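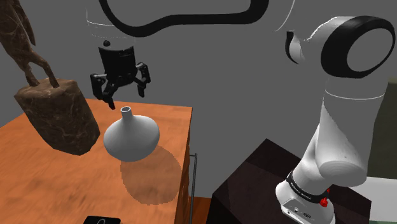 Hywel Phillips wrote to us that his rack went up in one afternoon but hung crooked for a month, until he found that he had measured from the ceiling on one side and from the window trim on the other. Please keep his letter in mind when you do step 2. Old houses are seldom straight, and the Vona 808 will show it.

Section 4. Hanging the Vona 808 ceiling drying rack

Before you begin this section you should have finished Section 3 (putting the rails into the two end pieces). The rack is now 1230 mm long and must lie on the floor under the place where it will hang. The cord is still in its bag. Do not unroll the cord yet.

You will need:
Stepladder
Pencil and masking tape
Tape measure
Stud finder
Drill with the small pilot bit from the Clernow hardware bag
8 mm bit, only for concrete ceilings
Screwdriver
Spirit level
A second person for steps 9 to 12

CAUTION: Do not hang the rack from plasterboard alone. Toggle bolts and self-drilling anchors are not accepted for this product, also when the package of the anchor gives a high number. Each pulley must be screwed into a wooden joist or into solid concrete.

CAUTION: Switch off the power to the room at the panel before you drill, and check for water pipes if there is a bathroom on the floor above.

4.1 Marking the ceiling

1. Find the joists with the stud finder and put a strip of masking tape along each one. Go over the same place two times from opposite directions. If the two results do not agree, make a very small test hole inside the line of the tape.

2. Choose one wall as your reference wall and write a small R on a piece of tape there. All measurements in this section are taken from the reference wall, at ceiling height. Do not change to another wall in the middle of the work.

3. Mark the place of the single pulley and the double pulley. The distance between them is 100 cm, center to center. The double pulley goes on the side where you will fasten the cord.

4. Hold a straight piece of wood between the two marks and look at it from the far end of the room. Small differences that you do not see from the ladder can be seen well from the door.

NOTE: If your joists run across the rack and do not fall at the right distance, fasten a board to the joists first and mount both pulleys on the board. The board is not included. Mei-kuen Leung from our customer service can send you the drawing for it – please tell her the distance between your joists, and also the thickness of the ceiling if you know it.

4.2 Mounting the pulleys

5. Drill the pilot holes. In a wooden joist, use the pilot bit and stop at the colored ring. In concrete, use the 8 mm bit, clean the dust out of the hole, and push in the gray plugs until they are even with the surface.

6. Screw on the double pulley first. The wheels must turn in the direction of the single pulley. Do the last turns by hand with the screwdriver.

7. Screw on the single pulley in the same manner.

8. Pull down on each pulley with your own hand, slowly, then with more force. There should be no movement and no noise. If a pulley moves, take it down and go back to step 1.

4.3 Threading the cord

9. Cut the cord into two pieces, as marked on the paper band. Melt the ends for a moment with a lighter so that they do not open. Let them cool before you touch them.

10. Lead the long cord through the single pulley, across the ceiling, and over the outer wheel of the double pulley. Lead the short cord over the inner wheel. The two cords must not cross at any point.

11. Tie each cord to the ring on its end piece with the knot from page two of the knot sheet. The second person holds the rack at waist height during this step and keeps it level.

12. Bring both loose ends together to the wall, and raise the rack until it is a little below the pulleys. Put the spirit level on the middle rail. To correct, let out the cord on the higher side. When the rack is level, tie both cords together in one knot and put the wooden ball over it.

NOTE: New cord becomes longer in the first weeks. Imad Geagea, who wrote the first version of this guide, advised to repeat step 12 on the first Sunday after mounting, and we still find this good advice.

4.4 The wall cleat

13. Mount the cleat on a wall stud, at a height you can reach but small children cannot. For most adults the shoulder is a comfortable height.

14. Wind the cord around the cleat in the form of an eight, three times, and finish with one turned loop. Hang the rest of the cord in a coil over the upper horn.

CAUTION: Loose cord is dangerous for children. Never let it hang down the wall, also not for a short time while you load the rack.

4.5 First use

Lower the rack and load it with dry towels, the same number on each side. Raise it, fasten the cord, and leave it for one night. In the morning look at the pulleys and at the paint around them. Fine cracks in the paint only are normal in older ceilings. If there is a gap between the pulley plate and the ceiling, lower the rack and do not use it until you have found the cause.

When you load wet laundry, begin with the middle rails. Heavy pieces such as jeans and bath mats go in the middle also, shirts to the outside. Always keep one hand on the cord when you open the cleat – the loaded rack wants to come down faster than you expect.

The rails of racks sold with the Torkdale finish should be wiped with a damp cloth before the first use, as the oil can leave a light mark on white fabric. Untreated rails do not need this.

Questions about this section go to Hiba Sabbagh. Spare cord and cleats are listed in Section 7.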